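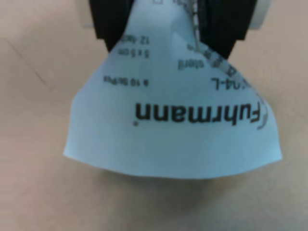

Seixas Collection of Fossil Fishes Opens for Study in Prurnow Hall

The Trinness Museum of Natural History is pleased to announce that the Seixas Collection of fossil fishes is now open to researchers and, in part, to general visitors. The collection came to the museum as a bequest and consists of 205 cataloged specimens, most of them from the lake shales exposed at the Kimerero quarry. It is the largest single addition to the department of paleontology since the east storage rooms were built.

Members who attended the spring open house will recall that only a few trays could be shown at that time. Cataloging was completed in July. Every specimen now has a permanent number, a written condition report, and a set of photographs on file, and the full list may be consulted at the library desk.

About the material

The Kimerero shales were laid down in still, fairly deep water. The rock splits along thin, even layers, and many of the fishes are preserved as complete skeletons with fins and scales in place. Most are small herring-like fishes under the length of a hand. They often lie several to a slab, and one slab carries 43 individuals, all of them juveniles. A smaller number of specimens are larger predatory fishes, and two of these have the remains of smaller fish inside the rib cage.

The collection also holds a modest group of plant fossils, chiefly leaves and seed pods, together with insect wings and a single feather. These were gathered from the same beds and have been kept with the fishes so that the relationship among them is not lost. Visiting paleobotanists should note that the leaves have not yet been identified below the level of family.

Nearly all of the specimens arrived with handwritten field labels giving the layer and the position on the quarry face. Labels of this quality are uncommon in private collections of the same age, and they add greatly to the scientific value of the bequest. The original labels have been removed to acid-free sleeves and are stored separately. A typed copy stays with each specimen.

Condition and repairs

The condition of the material is good overall. As is common with fossils from fissile shale, a number of slabs had broken in the past and been rejoined. Where an old repair was found to be stable, it was left alone and recorded. Where the adhesive had yellowed or begun to fail, it was softened, removed, and replaced with a reversible resin.

In the course of this work, the staff found that several specimens had been improved with paint at some earlier date. Tail fins had been extended on four of the herring-like fishes, and the outline of one skull had been redrawn. The paint was taken off three of these specimens. On the remaining two it was judged that removal might damage the bone beneath, and the painted areas have been marked on the condition reports instead. Researchers taking measurements from any of the five are asked to read those reports first.

A surface coating of shellac, once widely used by private preparators, is present on many of the larger slabs. It will be dealt with over time as funds allow. Specimens with heavy shellac are not suitable for chemical sampling.

On view

Visitors will find 28 specimens in the wall cases on the north side of Prurnow Hall, on the ground floor. The slab of 43 juveniles is shown in its own case near the stairs, under low-angle lighting that brings out the relief of the skeletons. A cast of the feather is displayed beside it. The original is held in storage and is brought out by arrangement only.

The hall is open during regular museum hours. There is no charge beyond general admission, and members are admitted free. Large-print labels are available at the information desk. Photography without flash is allowed throughout the hall. Tripods are not.

Access for research

The study collection is housed in room 2, behind the hall. Qualified researchers, graduate students, and serious amateurs may apply to examine specimens by writing to the department of paleontology. Applications should give the catalog numbers required, the nature of the work, and the dates preferred. Please allow four weeks for a reply. Two work tables with binocular microscopes are provided, and no more than two visitors can be received at one time.

Loans will be considered for specimens in stable condition. The painted specimens, the feather, and all slabs longer than the standard transport case are excluded. Requests for destructive sampling must be made on a separate form and are reviewed twice a year.

Printed catalog

A printed catalog of the Seixas Collection is in preparation. It will include a short account of the Kimerero quarry, a measured section of the beds, a plate for each of the more important fishes, and the complete specimen list. The first printing will be limited to 500 copies. Members may reserve a copy at the reduced rate by returning the order slip enclosed with this issue. Institutions that exchange publications with the museum will receive the catalog in the usual way and need not apply.

The quarry itself is no longer worked, and the lower face is under water for most of the year. Collecting there is not permitted without the written consent of the landowner. The museum does not arrange visits to the site and cannot pass on requests.

Readers who hold fossils from Kimerero, or field notes and photographs relating to it, are invited to write to the department.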